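Search this site Go Advanced search

Print this page | E-mail this page

How to Run a Robot Demonstration for Visitors Without Losing the Visitors

Posted 16/04/2026 by Hawi Demissie

We hold an open day at Grerkside every April. I have run the robot bench at it for three years, and I wrote these steps after the second, when a retired dentist asked me when the show would begin and I had to tell him he was watching it. The Plidville plant has borrowed them since. Phelan has a copy too, and has lost it.

The bench demo is kitting: parts start in shallow plastic bins, and the arms move them to a steel tray in the middle of the table. It's dull work, and that suits a demo. People can see what ought to happen next, so they know when to be pleased.

What you will need

- A plain, light-colored table that doesn't wobble
- A shallow steel tray and enough bins to go around it
- A marker for labeling the bins
- Wire harnesses, connectors, a circuit board, something soft
- A person who can talk and reach the stop button at the same time

Step 1. Decide what you want them to remember

Pick one idea. Mine is that gripping is hard. Visitors arrive believing that a robot which can lift a car door can certainly pick up a bit of string, and the string will see to that for you. If you try to cover path planning, camera calibration and the history of the company as well, they will remember the cookies.

Step 2. Choose parts that misbehave differently

A board is stiff and has a lot of small things on it that you'd prefer not to squash. A harness is stiff in one place and floppy in the next. Cloth has no opinion about its own shape at all. Put all of these out and you have a story with some progress in it, even on a day when the robots don't supply any.

Don't use anything you need back by Monday. I used a live order once — the people at Zarnska still mention it.

Step 3. Label the bins by hand

You will want to print neat labels. Then you'll move a bin at the last minute and the neat labels will all be wrong. Use a marker, write it big, and keep a copy of the list on your clipboard. Nobody from the public has ever asked what the numbers mean, which is a relief, as I'd need the clipboard.

Step 4. Slow everything down

Set the arms to 70 percent of their usual speed for the first group. If the group has small children in it, go lower. At 100 the thing looks impressive and nobody can follow it, and the parents start moving backward. You can speed up for the last group, who will be mostly colleagues from upstairs avoiding a meeting.

Step 5. Talk about the part, and leave the arm alone

Everyone looks at the arm first. Point at the part. Ask the group where they'd pinch it if they had only two fingers and couldn't feel anything. Wait. Somebody will say "the middle," somebody else will say "the end," and now they're arguing with each other and you can have a drink of water.

For a harness, I like to show the spot where the wires are gathered together. For a board, have them look for a place to hold it that isn't covered in components, and let them find out how little of that there is.
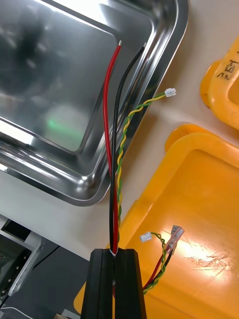
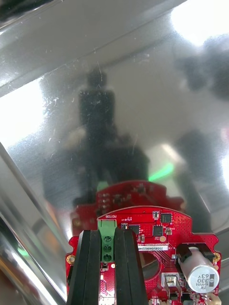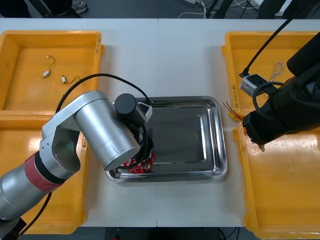 Step 6. Plan for the drop

Something will be dropped. Decide beforehand what you'll say, and make it short. Mine is "And that's why I have a job." It gets a laugh from up to 2 people per group. Pick the part up yourself only after the arms have stopped, and say out loud that they have stopped, so the group learns the rule along with you.

If the same part goes down three times, move on to the next bin. Persistence is admirable in an engineer and painful in a host.

Step 7. Take questions away from the table

Walk the group a few steps off before you ask for questions. They lean, otherwise. The ones to prepare for:

"Will it take my job?" Say what the bench does and what it doesn't, and don't make a speech.

"How much did it cost?" Find out from your manager whether you're allowed to answer. I'm not, which visitors take to mean a great deal.

"Can it make a sandwich?" No. Every group, every year. No.

Step 8. Reset before the next group comes in

Put the parts back in their bins in the same order each time and check them against your list. Wipe the tray, as fingerprints on polished steel show up from the other end of the room. Home both arms. Allow more time than you think you need; I scheduled five minutes the first year and spent the afternoon apologizing in a doorway.

If you're taking the bench on the road, pack the tray last, flat, with a cloth over it. The bins stack. The cables don't, whatever Plidville tells you.

Print this page | E-mail this page

We use cookies to remember your settings. By continuing to use this site you agree to our use of cookies. Accept More information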